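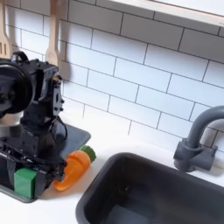

Toy carrot on the countertop.

Clundau Community Kitchen and Garden Association
Minutes of general meeting, Sun 18 November

Opened 2.05 pm. Quorum met. Apologies received by email were noted.

1. Previous minutes
Accepted with one correction: item 6 should read "Orneck Road gate", not "Orneck Road shed". Carried.

2. Water
The meter reading for the quarter was 254 kilolitres. The increase is put down to a split fitting on the line to the lower beds. The fitting has been replaced. Lower beds to be watered before 9 am or after 5 pm until further notice. The second tap will stay off until the pressure test is done.

3. Plots
There are 67 plots, of which 4 are vacant. The waiting list stands at 14. Vacant plots to be offered in list order, with ten days to reply. Two plots on the Jaidee side are overgrown and the holders have been sent a first letter. A member asked whether half plots could be offered. Moved that half plots be trialled on the vacant plots only. Seconded. Carried, one against.

4. Kitchen
The oven door seal is worn and a quote has been requested. The hot water unit is working after service. Users are reminded to wipe down benches, empty the compost caddy and sign the book on leaving. The cupboard beside the fridge is for shared dry goods only. Unlabelled containers will be cleared at the end of each month.

5. Compost and mulch
The Gunitholm yard can deliver mulch in the first week of December. Trailer access is by the Orneck Road gate. Bay 2 is not to be added to while it is resting. Citrus and onion go in bay 3.

6. Fees
Proposal to hold plot fees at the current rate for another year. Carried. Key deposits unchanged.

7. General business
Shade cloth over the seedling benches has torn at the northern end. Repair deferred to the next working bee. Request for a second wheelbarrow deferred pending a price.

Closed 3.20 pm. Next meeting in December, date to be posted on the noticeboard.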